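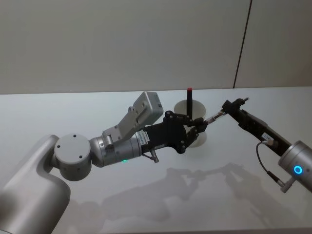 Thin metal rod held above the white tabletop, Workroom 11.

Workroom 11: The Table and What Is Kept on It
Vallside Center for Applied Crafts, Gallery Pages

The Vallside Center reopened Workroom 11 in February, after new work surfaces had been fitted and the walls repainted. The gallery presents the room in its present condition, with attention to the long white table and to the small articles used at it. Visitors who remember the former arrangement will find that the old pegboards and the green linoleum have been removed. Both are kept in the basement store and may be viewed by appointment.

The color of the tabletop was settled after a lengthy comparison of samples. Members of the drawing section had asked for a pale gray, while the fittings section preferred white, on which a dropped screw or a short length of rod is easier to find. White was adopted, and the gray was used for the walls. The Miranda range was selected for the surface, and an order for 18 panels was placed to serve this room and the two adjoining it.

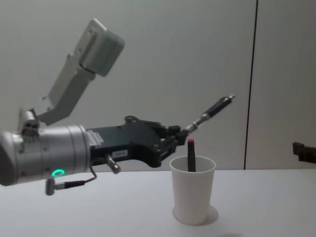 Care of the surface is the responsibility of whoever has reserved the room. Marks should be removed the same day with a damp cloth. Abrasive pads are not permitted on any of the Miranda panels. Cutting is done on a mat, and the mats are stored flat in the cabinet outside Workroom 12.

Requests for the room are received by Beril Akyol in the front office. Reservations run for a half day or a full day. The register for the last program year lists 796 of them across the three rooms, of which 400 were for Workroom 11. Groups are asked to leave the table as they would wish to find it and to report any chipped edge on the form provided. 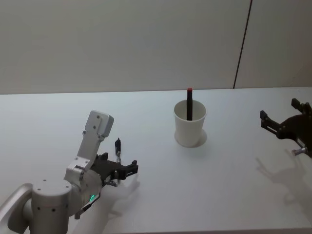
Text by Charmaine Le Roux
Page revised September 18, 2018

A white paper cup with a black, red-capped marker standing in it, against the pale gray wall. Paper cups were brought into use as pen holders during the refitting, when the enamel jars had been packed away, and several sections have chosen to keep them. Supplies are held on the second shelf of the corridor cupboard. Markers are issued by Tumelo Pillay and should be returned to him with their caps on.

The enamel jars may be seen in the entrance hall, together with a set of wall hooks from the Trisodau building and the original room sign, lettered by Shiuli Kumarasinghe.

Related galleries: Workroom 12, The Plan Chests; The Basement Store; Hooks, Rails and Handles from Trisodau.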